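拆旧台式机的工作站,预算应该怎么分?

阅读时间:4分钟
打印本页 | 用电子邮件发送

irfan_mandagi 发表于 2022年10月24日

各位好。我是 Irfan Mandagi,中文不是我的母语,如果有写得不对的地方,请大家原谅。

我们公司回收办公室淘汰的台式电脑,现在全部用手拆。明年我想买第一套机械臂工作站,先做三件事:取内存条、取处理器、拔硬盘。老板给的总额是164千欧元,包括安装和培训,不包括厂房的改造。

我收到了两个报价。Gernov 的方案是整套交付,交货期13周。Leteck 只卖机械臂和夹爪,工作台和夹具要我们自己做,价格便宜很多,交货期9周。我的问题是:夹具这一项应该留多少钱?两家的报价里这一项都写得很模糊。

老锯条

先问一句,你们一共有多少种机箱?如果型号很杂,夹具的钱永远不够。我们厂当年做了10套夹具,用到现在的只有一半。

irfan_mandagi

谢谢您的问题。主要是同一个品牌的立式机箱,来自几个大客户的租赁到期设备。其他型号我打算继续用手拆。

kuaidian_88

那就别犹豫了,选 Leteck。铝型材工作台自己搭,一个周末的事。整套方案里有一大块是集成商的利润,何必送给人家。

老锯条

不同意楼上。台子是一个周末,调试是几个月。你的工程师几个月的工资算进去了没有?楼主公司里有人会写机器人程序吗?没有的话,省下来的钱以后会加倍付出去。

kuaidian_88

我们就是自己调的,两个人,现在每天在跑。当然我承认,头一个季度产量很难看。

irfan_mandagi

我们有一位同事学过编程,可是没有做过机器人。所以两位说的我都觉得有道理。

补充一个我自己的想法:也许可以先不买拔硬盘的功能。硬盘用手拔很快,工人也不抱怨。处理器和内存比较值得自动化,因为弯了针脚或者断了卡扣,板子就不能再卖。

白茶加盐

同意先砍掉硬盘。另外提醒楼主,报价里一定要看清楚视觉部分。夹爪旁边的相机或者传感器、支架、线缆、标定,有的供应商分成四行写,有的只写一行"视觉包",对比的时候很容易看错。Hervieu 的报价单就是后一种,我当时问了三次才拿到明细。

还有线缆。线会跟着手臂一起动,是消耗品,备件里要写上。

irfan_mandagi

非常感谢,我马上去问两家要明细。为了大家讨论方便,我放一张图,我想做的工位就是这个样子,机箱侧放,夹爪从上面垂直下去。

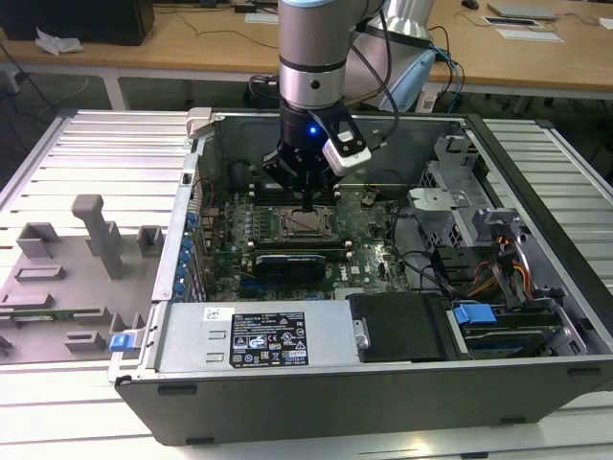 图:侧放的戴尔机箱,夹爪正对着空的处理器插座,左边是带凸块的灰色塑料板。

老锯条

看到图就清楚多了。注意插座上下两边都是内存槽,夹爪手指的宽度要先量好再订。最好要求供应商用你们自己的机箱做一次验收试验,写进合同。插座空着的时候动作好做,装着散热器和处理器的时候才是要花钱的地方,拧螺丝的工具他们报了没有?

irfan_mandagi

没有报!两家都没有。这一点我完全没有想到。

kuaidian_88

电动螺丝刀加换枪盘,这笔钱不小。不过我还是那句话,分开买便宜。

白茶加盐

分开买可以,但是出了问题三家互相推,这个我经历过。我们买 Flundov 的夹爪,手臂厂说是夹爪的问题,夹爪厂说是控制器的问题。最后停了一个多月。

老锯条

折中一下:手臂、夹爪和视觉从一家买,台子和夹具自己做。夹具先做一种机箱,跑顺了再说。预算里留一笔不写用途的钱,老板不高兴也要留。

irfan_mandagi

这个办法我比较喜欢。我先请两家按照这个范围重新报价,把螺丝刀和备用线缆也加进去。老板要求四月以前决定,所以时间还够。收到新的数字以后我再回来写。

kuaidian_88

记得问软件授权是买断还是年费。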